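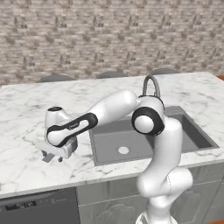 Simulated arm stops above the counter and won't go down to it

I look after one kitchen cell in our simulator: white arm standing in front of the island, marble counter, sink. Since I swapped in the new kitchen file, the gripper comes down over the marble, gets close, and parks there like it's waiting to be introduced. No error in the log. It did 600 runs on the old kitchen without sulking once. I've reloaded the arm, the gripper and my own patience. What should I check before I start deleting things?

Hiltero

Check the counter's collision shape first. The marble you look at and the marble the planner believes in are two separate files, and they drift apart the minute somebody edits one of them. Turn on the collision view and look at it from the side. I once had a counter floating 5 cm above itself and spent most of January blaming the gripper.

While you're in there, look at the sink too.
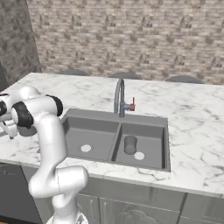
A basin is the usual place for this to go wrong, because a lot of importers wrap the whole counter in one solid block and pave right over the hole. The arm will then refuse to reach for a cup standing in the sink, and as far as it knows it's being sensible. Split the counter into separate pieces around each basin, keep the divider as its own thin piece, and give the faucet a simple shape of its own. Then reload the planner's copy of the kitchen as well. Reloading the picture on your screen does nothing except cheer you up.

Kamonchanok Boonchu

have you tried making the arm stronger? mine was set too weak and I put it up to 660 and it went down fine. also went through the counter but it did go down

Plultness

Please don't do what Plultness did. If the collision shape looks right, check the safety margin around the gripper. It gets added on top of everything else, and new kitchen files sometimes bring their own setting along. Change it a little at a time and write down the old value, which I have never once done.

Wiriya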